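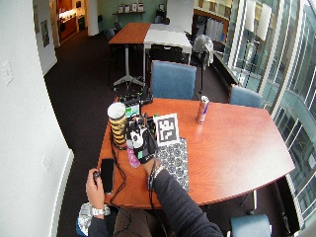 The Long Way to Pick Up a Can

Reading time: 5 minutes
Print | E-mail
Shares: 19 | Comments: 2

A demonstration at Fekness starts with a person at a table and a gripper held in the hand. The person moves the gripper to an object, closes it, lifts, sets the object down somewhere else and lets go. The recording stops. Then the objects are moved and the same thing is done again.

The company, which leases one floor of an office building in Tuscombe, has spent the summer building a set of these recordings. By August it held 3,074 of them. Of those, 1,847 had passed review and were in use for training. The rest were either waiting to be checked or had been thrown out.

Mared Griffiths runs the collection work. Her background is in machine vision, and she treats the recordings the way a lab treats samples. "An episode is the unit," she says. "It has a start state, an end state and a path between them. If any of those is unclear, the episode costs us more than it gives us."

The method avoids a robot arm at the collection stage. A person carries the tool, a camera on the tool sees what the tool sees, and the motion is worked out later from the video. What the model receives is a stream of wide-angle views paired with the position of the gripper and the width of its jaws. It learns to predict the next short stretch of motion from the last few views.

Recovering the position is the harder half. The software follows fixed points in the room from one view to the next and builds a map as it goes. Printed markers with known dimensions give it scale. A marker propped up on the table also provides a common origin, so that episodes recorded at different hours can be placed in the same coordinates. When tracking fails, it usually fails early, in the first moments after the tool is lifted, and the whole episode is dropped.

Glossy tables are a known source of trouble. Reflections move when the camera moves, and the tracker can mistake them for features of the surface. Griffiths does not cover the tables. The finished system will have to work on shiny ones, and a model trained only on matte surfaces does poorly the first time it meets glare.

The same reasoning governs the choice of objects. Drink cans, bottles, cups and patterned cloths are all in the set. A full can and an empty one look alike to a camera and behave differently in the jaws. Cans standing against each other are a separate problem, and one the team records on purpose. The gripper has to find a gap or come in from the open side, and a careless approach knocks over the neighbor.

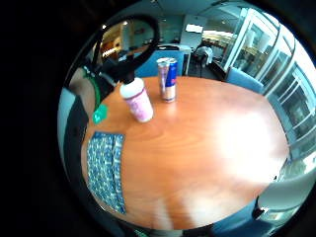 Background counts too. Early episodes were all recorded in a single lab bay with plain walls, and a policy trained on them reached accurately there and poorly elsewhere. Collection was moved into ordinary office space, with chairs, windows and people at their desks. Daylight changes through the session, and the exposure changes with it. Those shifts stay in the data.

Operators follow a short protocol. The jaws are opened and closed fully before the first episode so their width can be calibrated. The tool is then moved slowly over the work area to build the map. Speed during a demonstration should be steady, with no pause above the object. Pauses are a particular nuisance. A model that has seen many hesitations will learn to hesitate, and it can stall over an object it has already located.

Review is done by a second person, at half speed, on Wednesday afternoons. The reviewer marks the moment of grasp and the moment of release and notes any slip. Failed grasps are kept if the operator recovers within the same episode. Griffiths considers these some of the most useful recordings in the set, as they show the model a state it will sooner or later reach by its own error.

Grimshaw, the arm on which the trained policy is tested, sits in a separate room and runs a fixed list of object layouts. The list is not shown to the operators. Results are compared with the previous version of the model, layout by layout, and the weakest layouts decide what is recorded next.

The next block of collection will take place at Sketbridge, where the tables are lower and the lighting is mostly artificial. Griffiths plans to keep the object list unchanged for the first sessions, so that any drop in performance can be traced to the room.

Print | E-mail | Comments (2)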